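February, 7:40 a.m.

Natural dye bench, madder run, continued. The Strickland wool came out of the pot the color of a boiled ham. The recipe card from Birnham promises "brick." I suppose somewhere there is a brick that looks like this.

Reviewed my own notes from the last run, which say "go easy on the heat" and then, two lines down, "held at 95." So past me can't be trusted either. Madder goes brown if you cook it too hard, everyone knows this, I have it written on the inside of the cupboard door.

Plan for today: start at 40 C, take an hour getting up to 68, and stay there. Lid on. Do not wander off to answer email.

Water. The Usadmont tap is hard enough to stand a spoon in, good for madder and bad for the kettle. Used it straight. The Osine skeins got the same alum mordant as before but were left in it overnight, partly on principle and partly because I forgot them.

11:15. Held at 68. Color moving into an orange I would describe as traffic cone, elderly. Pulled one test strand and rinsed it. Much better than the ham. Put the rest back.

Swatch 931 is the one to match, for whoever picks this up after me. It's pinned in the blue binder and has faded a little along the fold, so compare against the middle.

2:30 p.m. Pot off, skeins cooling in the bath. Resisted poking them – twice. The ham batch gets an iron dip next week and will be sold to the world as "plum."

To do: more alum, a thermometer that agrees with the other thermometer, relabel the madder jar (currently says "paprika," and the kitchen is right there).

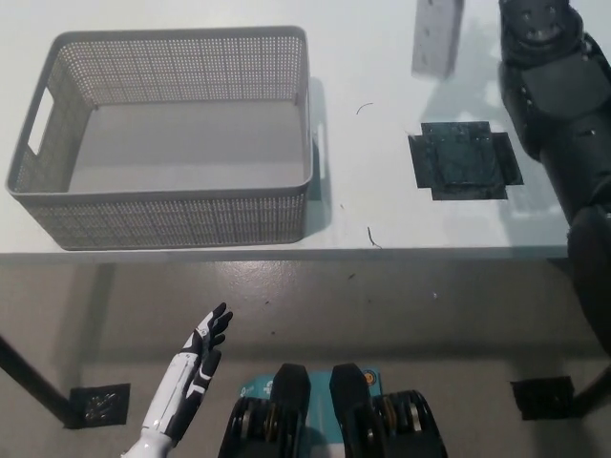 Gray basket, white table. Still empty at time of writing.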